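Nineteen Days in the Jury Box
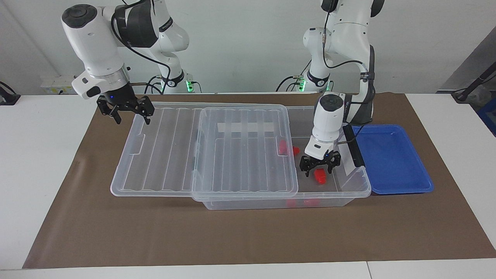
Clear containers on brown paper.

I have been putting off writing about jury duty because I wasn't sure how much I wanted to say, and then my sister told me I'd already bored the entire family with it over dinner, so I may as well bore the rest of you. The trial is over, the verdict is in, and we were told we could talk about it now if we felt like it. I'm going to leave out the people, though. They've had enough of strangers talking about them.

The summons came in March, tucked inside a seed catalog, and I very nearly threw both of them out. I drove over to Hosstead on the morning with a thermos and a library book, sure I'd be home by lunch (everyone I know who has been called was home by lunch!). Instead I was sent upstairs with almost 40 other people, asked whether I had ever worked for a shipping company, and by four o'clock I was sitting in the back row of the box with a badge clipped to my sweater.

It was a fraud case. A company called Kulico had been billing a warehouse business, Kramer, for repairs, and the question was whether those repairs had ever been done. I had pictured raised voices and surprise witnesses. What we got was invoices. We had invoices in the morning and invoices after the break, and one long afternoon about the loading doors at the Brulska depot, which I could now draw for you from memory. It went on for 19 days in court, and I have never drunk so much vending machine coffee.

Funny thing is, I got interested. Somewhere in the second week I caught myself leaning forward over a purchase order. You start to notice that the same invoice number turns up twice, or that a bill for a new door motor is dated before anyone had complained about the old one, and you want so badly to turn to the person next to you and say something – and you can't, of course, not until the very end. I went home every night with my head full and had to talk to my husband about the tomatoes instead.

Deliberations took 2 days. We found the company's former manager guilty on 2 of the counts and not guilty on the rest, and I still think we got that right, though I lay awake over one of them. The room was stuffy and the window only opened a few inches. People were kinder to each other than I expected, even when we disagreed, and somebody brought in lemon bars.

I finished the library book, by the way. It was badly overdue and the fine came to more than my parking.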